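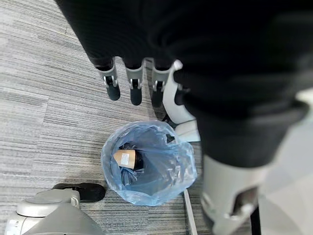

Hou support replied to say that a label printer which goes offline after a quiet spell has nearly always been handed a new address by the router, and could I please print the network page before and after so they can compare the two.

Right, yes, fair enough, and I've now done it (both pages attached to the ticket), but the address is the same on each one. Same last digits, same everything. So I'm going to write down the whole saga in one place, partly so I stop repeating myself in every reply and partly so I can find it again when it happens next spring!

Ticket opened 7/14/22. Status when I started this log: open, waiting on customer, the customer being me.

What we've got: the Hou desktop label printer, the wide one, on wifi. The Gelov order software on the shop laptop, which makes the postage labels and sends them over. Flelo broadband with the Flelo router, which lives on top of the fridge in the back of the shop because that's where the phone socket is. We're on the edge of Grilau, and the wifi has never been brilliant in here, but it does reach the packing bench.

What happens: first thing in the morning everything's lovely. I print the overnight orders, bang bang bang, no bother. Then I go and open up, serve a few people, have a cup of tea, come back and the next label just sits there. Gelov says "sent". The printer's light is green. Nothing comes out. If I switch the printer off and on again, all the waiting labels come out at once, including the ones I've sent twice because I got cross. Last week that meant 17 labels for one parcel of wool. I did get the postage refunded on the spares, but it took most of an evening.

First go. I moved the printer closer to the router. It's the obvious one and I'd have felt silly not trying. It was fine until lunch and then it did exactly the same thing, so I put it back on the bench because the fridge shakes when the motor comes on and the labels were coming out with a wiggle in the barcode.

Second go. New roll of labels, cleaned the roller with the little pen thing that came in the box. I know, I know, nothing to do with the network. But the support page tells you to do it before they'll talk to you, and the roller was filthy, so no harm done.

Third go. Updated the printer's firmware. This was a faff. The updater wanted a cable, the cable in the box has the square end, and my laptop has only the small oval sockets, so I had to borrow the old laptop from upstairs and then wait while it updated itself as well. Anyway, the update went on. No change at all, except the printer now beeps when you open the lid, and I'd love to know how to switch that off.

Fourth go. Reserved an address for the printer in the Flelo settings, so it always gets the same one. I did this before the reply at the top came in, so that explains the matching pages. Sorry, I should have put it in my first message.

Fifth go, and this is where it got interesting. I started timing it. If I leave the printer alone for ten minutes, it prints. Twelve minutes, it prints. Fifteen and over, it doesn't. I tried it four times over an afternoon with the kitchen timer and got the same answer every time. The printer has a sleep setting and guess what it was set to? 15 minutes! I'd looked at that page before and gone straight past it, as it was called "Eco standby" and I thought it meant the screen.

I turned it off on the printer's own menu. Sent a label after half an hour. Out it came. I was thrilled, I told the customer at the till all about it, she was very polite.

Next morning it was back. Same fault, same green light. I went into the menu and Eco standby was on again, set to the same as before. So something is putting it back.

I rang Hou about that bit and the person on the phone said the Gelov plug-in sends its own settings to the printer whenever the laptop starts, and it wins over whatever you've picked on the menu. It's under Devices, then Advanced, then right at the bottom, a box called "Apply defaults at launch". I unticked it, turned Eco standby off again, restarted the laptop twice and checked the menu after each restart. Still off both times.

While I was in there I found the old print queue with 153 stuck jobs in it, going back to May. I've cleared the lot (make sure the printer is switched OFF before you do this, I nearly forgot).

It's been four working days now and every label has come out when I've asked for it. I've told Hou they can close the ticket but I've asked them to leave a note about the lid beep, if anyone there knows.

Related tickets
Barcode prints faint on left side
Gelov plug-in asks for password every launch
Printer found by phone but not by laptop
Flelo router: how to reserve an address
Labels come out upside down after update
Error 930 when changing roll size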